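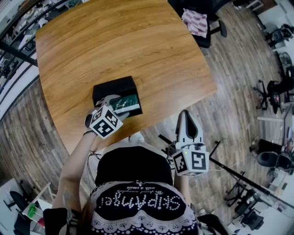 Kerslake is looking for people to join our box-opening sessions in March! You'd work upstairs at our wooden table, opening and closing small boxes and having a good look at how their lids and sleeves behave. We'd love to hear from anyone with patience and steady hands – no experience needed.
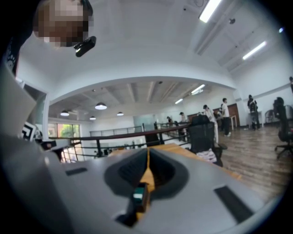

Ifeoma Osagie

Sessions last 4 hours with a long break, and we pay $63 for each one. There are six places. The upper floor is bright, with trees outside the window, and you can sit or stand as you like. Please note that it's reached by stairs only.

To apply, send Brock Poirier a few lines about yourself and say whether mornings or afternoons suit you – we can't wait to meet you!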